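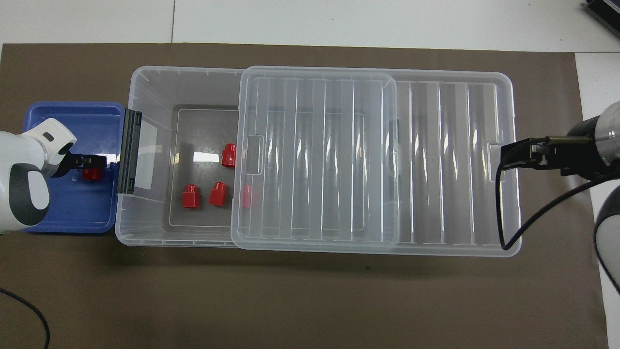

ok garage bin project, day whatever. thread bc Kirsty Goodall asked and I can't fit it in a text

1/ the rule this time is small stuff goes in CLEAR bins. I have opened the same gray tote eleven thousand times looking for one thing and I'm done. done!!

2/ starting with the long flat latch bins. ribbed lid, black clip on the end, little label spot by the clip. they slide under the bench at the Clirville house with maybe a finger of room to spare. measured twice, still nervous, still bought them

3/ first one up = the red pegs. the square bottom ones with the round tops. if you have ever been to game night here you know the pegs. if you have ever been to game night here BAREFOOT you really know the pegs

4/ they were living in: a coffee can, a sock, the glove box, a bread bag. the sock was my idea. do not ask

5/ setup, for people who want setup. big brown mat down first so nothing skates off the white table. blue tray on the left for sorting. long bin in the middle. lid half on so I don't knock the whole thing to the floor again

6/ "again" is doing a lot of work in that post

7/ Hiếu Doãn says dump it all in and sort later. Hiếu has never sorted later in his life. I have seen his trunk

8/ gray panel in the bottom of the bin helps a ton btw. red on gray, you see every one. before that I was looking for stuff through clear plastic on top of a brown mat and going a little nuts

9/ do they need to stand up? no. do I like them standing up? yes. moving on

10/ total peg count for the full set is supposed to be 225. I do not have 225. I'm going to count exactly once, at the end, and then never speak of it

11/ lunch. back in a bit

12/ back. it was not a bit. Oanh Kiều called about the Stavberg shelves and she's right, I put the brackets on upside down. they hold tho?? leaving them til Sunday

13/ lid notes. DO NOT snap it all the way every time while you're still loading. slide it over, leave one end open, feed from that end. saves your thumbs. those clips are no joke

14/ also the lid is see-thru ish but not really see-thru. cloudy. red shows up faint underneath and that's enough to know which bin it is. white pegs I bet you'd lose completely

15/ turn off the overhead light or move the table. the glare on that gray panel is brutal, I kept thinking there was a hole in it

16/ labels. I have the Parsons label maker with 27 fonts and all of them are ugly. going with tape and a marker. PEGS RED. that's the label. Mikkel Ladefoged wants "PEGS, RED" with a comma and he can make his own bin

17/ somebody asked where the blue tray is from. no clue, it came with the house. or with a cake. shallow, round corners, perfect size for a handful at a time. I'd buy four more if I knew what it was

18/ pulled these out of the coffee can along with the pegs, for the record:
two dead AAAs
a key to ???
a button
one (1) very old cough drop
receipt from Fernberg, unreadable, total looks like 2279 which I refuse to beleive

19/ anyone know the key pls say so. small, brass, says nothing. I tried it on the shed and the bike lock

20/ ok reply to Þórey Bach bc it's a good question: why not baggies inside the bin. tried it last December. baggies slide around, baggies pop, baggies end up being a second layer of junk you dig thru. if the bin is flat enough you don't need them. for screws yes baggies. for pegs no

21/ also she asked weight. flat bin full of pegs is nothing, one hand. flat bin full of screws I would not put on a shelf with upside down brackets lol

22/ kid came in, "helped," took three pegs, left. so subtract three

23/ next up after this: the spare dice, the dominos, and then the puzzle pieces nobody's claimed. there's a 1000 piece lighthouse in there somewhere and I'd guess we own most of the sky

24/ if a puzzle's missing more than a few pieces it goes. I'm saying it here so I have to do it

25/ things I would do diffrent:
sort by color BEFORE touching the bins
wash the pegs. some of these are sticky. the sock ones are fine weirdly
buy one extra bin. always short one bin

26/ washing went ok, warm water and a drop of dish soap in a mixing bowl, then spread out on a towel. give them a while. water sits up inside and if you close the lid too soon you get that basement smell

27/ Kirsty to answer your actual question from this morning, sorry, the bin size. I went with the longest one that still fits under the bench sideways. measure your gap and take off a bit for the lid and the clips. the clips stick out more than you think

28/ count's in. not telling. it was less than 225

29/ checking the couch tmrw

30/ key update: not the couch either. still taking guesses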